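What we're buying next year, and what I'd like you to stop asking me for 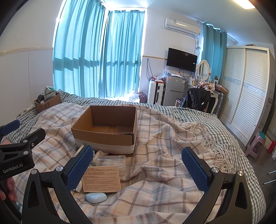 Handheld gripper over an earbud case and a leaflet, packing box behind.

It's budget season again, so if you have been wondering why I keep wandering past your desk with a notepad, now you know! I have been put in charge of the equipment list for the handheld gripper work and I have learned more about shipping rates than I ever wanted to. Here is where we've landed so far.

The big question was whether to buy more handheld grippers or put the money toward a proper arm. I went in wanting the arm (who doesn't want the arm?). Then I sat down with the quotes. Bremby came in at $3,081 for a small tabletop arm, and that's before the mount, the spare fingers and whatever they charge to ship something that heavy. Zulska quoted $1,691 for a set of handhelds with a case and a charger. For the kind of work we mostly do right now - small stuff, household stuff, opening and emptying and putting back - the handhelds win by a mile. You can throw them in a backpack and go where the clutter is. An arm wants a bench and a power outlet and somebody to fuss over it.

So the plan is handhelds in the spring, and the arm goes on the wish list for the year after. I know a few of you will be disappointed. I'm a little disappointed too!

Next up, finger pads. We go through them faster than anyone budgeted for, me included. Last year I put them under "misc" and that was a mistake, so this year they get a line of their own: $321, which should carry us to October if people stop leaving them in hot cars. I've asked Skasta for textured ones again. The smooth ones were cheaper, and I did try them on a slippery little plastic case at my kitchen table, and I spent most of an evening chasing it across the tablecloth. We are paying for texture.

Then there's the stuff we practice on, which sounds like it should be free and somehow never is. Earbud cases, cables, leaflets, boxes with lids, boxes without lids. Leaflets are great, by the way - thin, floppy, awful to pick up off a blanket - so please don't toss the ones that come with your new gadgets. Same goes for clear plastic tubs and small cardboard boxes. If you bring me a bag of them before the order goes in, that is real money I can move over to pads. Leave it by the printer with your name on it, or no name, I'm not fussy.

Storage is the part I haven't solved. Yüksel sells a very nice rolling cabinet with foam trays and I want it badly, but I can't make the numbers work unless we drop a charger somewhere. For now we are sticking with the shelf and the plastic bins. If your department is getting rid of anything with drawers, call me first, please, before it hits the loading dock.

A few smaller things. We're asking all 3 suppliers for a price on a longer warranty, and I'll post the answers when they come in. We are not buying a second label maker (you know who you are). And if you want something on the list that I haven't mentioned, send me a link and a price with shipping included. "It's pretty cheap" does not go in a spreadsheet, I have tried.

I'm aiming to turn in the whole thing before lunch on the last day of the month, so get your requests to me a few days ahead of that. I'll be at the back table with coffee most mornings until 10 if you would like to argue for the arm in person. Bring a quote.

Questions about this newsletter? Contact the equipment desk | Copyright, all rights reserved | Back to top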